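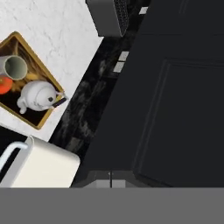
The water in Clavholm changed on 21st November, when the town switched over from the old Trastden wells to the new supply from Uvum. Most of us noticed it in the kettle first. The old water was soft and left almost nothing behind. The new water is hard, and after two weeks there is a chalky ring in most kettles in town and a skin on top of the tea.

The notice that came with the last bill said the water is safe, and it is. Hard water has more calcium and magnesium in it, and both are harmless to drink. What the notice didn't cover is what to do about it in the kitchen, and we have had a lot of mail asking. This month's household item is about tea, kettles and stains. Washing machines and shower heads will have to wait for the March issue.

First, the skin. When hard water meets black tea, some of the minerals join with compounds in the tea and form a thin film. It breaks up when you stir and then clings to the side of the mug. It shows most on strong tea that has been left to stand. A squeeze of lemon stops it from forming. Milk does not, and may make it easier to see. Green and herbal teas show it much less.

Tea will also taste flatter than you are used to. If you have been buying a light tea, try a stronger blend, or use a little more leaf and the same brewing time. Leaving it longer mostly makes it bitter. Fill the kettle fresh each time, and only with what you need. Water that has been boiled over and over leaves more scale in the kettle.

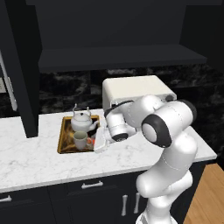
Stains are the other complaint. Tea stains build up faster in hard water, because the film sticks to the glaze and the color sticks to the film. Plain dish soap doesn't do much once they have set. Baking soda does. Put a teaspoon in the pot, add just enough water to make a paste, and rub it around with a soft cloth. For the spout, use a bottle brush or a pipe cleaner. On a white teapot with a short spout, such as the one in the sink with the mug in front of it, a thin brush should get at most of the inside from the tip. Fold a wire handle down out of the way if it folds, and dry the ends where it meets the pot so they don't rust. Wash the lid too, including the underside of the rim. It collects more than you would think.

Don't use bleach on anything you drink from. Don't use steel wool on glazed china either. It leaves fine gray scratches, and the next stain settles in them.

Mugs can be done the same way. If you have a whole shelf to do, stand them in the sink with warm water and a few spoons of baking soda and leave them for an hour. Rinse well. Anything with a gold or painted pattern should be done by hand and kept out of the soak. If your sink has a colored or plated finish, go by what the maker says, and keep the vinegar away from it until you know.

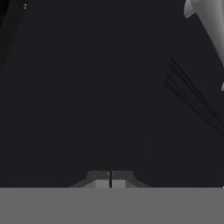 ## Descaling the kettle

1. Unplug the kettle and let it cool. Empty it.
2. Fill it halfway with equal parts white vinegar and water.
3. Bring it to a boil, switch it off, and leave it for 20 minutes. Open a window if you mind the smell.
4. Pour it out. Wipe the inside with a cloth. Thick scale may need a second round.
5. Rinse three times, then boil a full kettle of plain water and throw that away before you make tea.

Citric acid works as well as vinegar and doesn't smell. Use one tablespoon to a quart of water. Ambrosio on the square now keeps it in 10-ounce bags, next to the canning jars. Check the booklet for your kettle before you use either one.

How often depends on how much you boil. Once a month is enough for a small household. If you hear the kettle getting louder, it is due.

## Filters

A filter jug will take out some of the hardness and most of the skin on the tea. The cartridges need changing on time, and an old one does very little. Under-sink units cost a good deal more and need a plumber. We would wait. The supply from Uvum may be blended with well water again in the spring, and it makes sense to see what that does before spending the money.

If you want to know your own hardness, test strips are sold at the hardware counter. Dip one, wait for the time on the packet, and compare the colors. Run the cold tap for a minute beforehand. 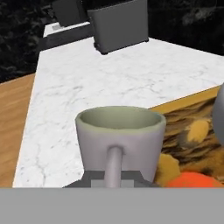
Britt-Marie Björklund writes that she has lived with hard water before and that we are all going to too much trouble. She keeps one jug of filtered water for tea, uses the tap for everything else, and descales when she remembers. She also says a pinch of salt on half a lemon takes the brown off a cup faster than baking soda, and that the lemon can go down the drain afterward to freshen it.

More tips are welcome at the library desk or by mail. Please say whether you are on the upper or lower main, as readers on the lower one seem to be getting more scale.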